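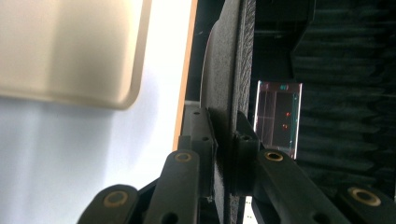
Kieran Ó Dubhghaill wrote back after the January draft that section 4 makes the Trekuretti controller sound worse than it is, and that his own arm homes fine every time. Ours doesn't, so the steps stay as they are.

4.2 Comparing finger pads on the Tusteo hand-held gripper

1. Open the jaws fully and hold them there while the controller starts.
2. Zero the jaw width. The readout should settle at 563. If it says 1221, the encoder has wrapped – power down and go back to step 1.
3. Set the grip force to 50 in the Lemcombe panel. The "auto" setting is supposed to choose for you. We haven't seen it choose well.
4. Bring the open fingers over the near rim of the tray and stop before they touch.
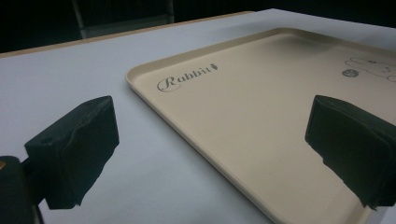
5. Close slowly until both pads meet resistance, then lift 2 cm and hold.
6. Write down any slip, however small, and repeat with the other pads.

Note: The supplier says padded fingers suit any rigid object. Treat that as a claim to be tested – rounded rims are a fair place to start.

Caution: Keep your own fingers clear of the linkages whenever the jaws are moving. The soft-stop setting is no substitute.

For pad wear limits, see 4.3.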